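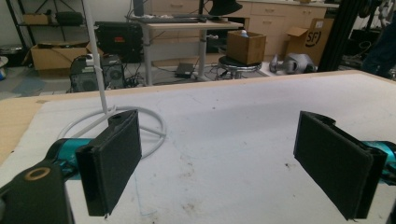

Slide 1: both pads open over the bench, white stand on the left

Filed under: Makers' evening / Talks / Notes

Morning, or evening, whichever slot they've given me. Say hello, check the people at the back can hear, then straight in.

I want to talk about building a two-finger gripper you hold in your hand. I've called it Stellance. It has no motors in it at all, and I still think it's the most fun robotics build I've ever done. You hold it, you close it, you pick things up, and you learn more about grabbing objects in one afternoon than I did in a whole winter of reading!

Leave slide 1 up for a good while. People like to look.

START WITH THE PADS
The black pads are where all the work went. The first pair were bare plastic and everything slid off them. Then I tried rubber, which gripped so well that I couldn't let go of small things neatly. The ones I use now are flat, with plenty of area, and they forgive you if you come in at a bit of an angle. Point out that the two of them don't sit perfectly square to each other on the slide. You don't need them to. For months I was shimming and filing to get them dead parallel, and picking things up got no easier.

(Pass the spare pads round now, while I talk. Ask for them back.)

THE ARMS
Teal blue. Somebody always asks, so say it early: it was the reel I had loaded. Each arm took 77 minutes to print once I'd stopped fiddling with the settings, and I printed plenty of bad ones before that. Mention the version where I got the mirror image wrong and made two lefts. Wait for the laugh, might not come.

Opening width is 110 mm between the pads. I went for 100 first and it was maddening, everything I wanted to pick up in the kitchen was a hair too wide. If you're designing your own, go and measure your mugs before you draw anything.

THE BRACKET
Dark grey, bottom left of the slide. It's on its 4th version. The earlier ones cracked near the hole, always along the same layer line, so I turned the part on its side for printing and made the wall thicker. Boring fix, lovely result. Bring the cracked ones out of the bag here.

THE BENCH
Talk about the white sheet. It has smudges and stains all over it and I'm fond of every one. A plain pale surface makes it so much easier to see where your pads are and where the thing you're after is. On bare wood I kept losing track of small dark parts. A sheet is the cheapest upgrade in this whole talk.

The white stand with the ring base is my favourite practice object. Thin upright pole, wide round foot with spokes — you can go for the pole or for the ring, and they feel completely different in the hand. Try the pole first. Then try the ring where it lies flat and find out how annoying a low, round edge can be. Good moment for the live demo if there's a table near the front.

THE SHARED WORKSHOP
We're at Vidness, Sunday afternoons, and yes, it's crammed: shelves, drawers, computers, boxes on most of the floor. I love it. Half my fixes came from someone leaning over and asking why I hadn't just used a bigger screw.

WHAT'S NEXT
Two things on the list. First, Negri, the same hand with a small motor doing the closing. The printed parts are done and the wiring isn't. Second, swappable pads that clip on without a screwdriver, working name Sinetti, which so far is a page of drawings and one very hopeful hinge.

Don't promise dates. I did that last time.

QUESTIONS
Likely ones: cost (around a takeaway for four, if you already have the printer), can children use it (mine do, mind the pinch point by the bracket), can I have the files (yes, ask me afterwards and I'll write down your email).

If it goes quiet, offer the gripper to the front row and let them have a go at the stand. Collect the spare pads before anyone leaves.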